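Water shutdowns on the Moen side, July

Contractors from Bisumel will replace the old water main along the Moen side of Ciltavville in July. The work covers 47 properties. If yours is one of them, a card with your street's dates will go in your letterbox before the crew reaches you.

The existing main has been patched many times and the joints near the Zallau turnoff are in poor shape. The new pipe is a larger diameter and will sit on the opposite side of the road, under the nature strip. Driveways that have to be dug up will be covered with steel plates overnight and reinstated in the same material once the trench is filled.

Each street will have two shutdowns. The first is for the crew to tie in the new main and the second is to move the house connections across. Water will go off at 9 am and should be back by 3 pm on both occasions. Fill a few jugs and a bucket for the toilet the night before, and turn off any irrigation timers. Storage hot water systems can be left on, but check the instructions if yours is an instantaneous unit.

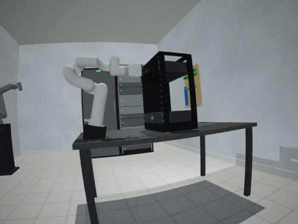 Do I need to be home when my connection is moved?
Only if your meter is behind a locked gate or inside a building. The crew works from the street to the meter and doesn't go past it. If they can't get to the meter they will leave a card, and you will need to ring to rebook.

After the water comes back on, run the outside tap closest to the meter until it is clear before using any taps in the house. Cloudy water is usually just air and will settle in a glass. If it is brown, wait half an hour and try again - and hold off on the washing until it has cleared.

Parking will be restricted to one side of the road while the trench is open. Bins should go out on the usual night, on the side away from the digging. The bus stop near the Zallau turnoff will shift 55 metres towards the shops and go back when the road is resealed.

Anyone who relies on water for home dialysis or other medical equipment should contact the office as early as possible so a tank can be arranged.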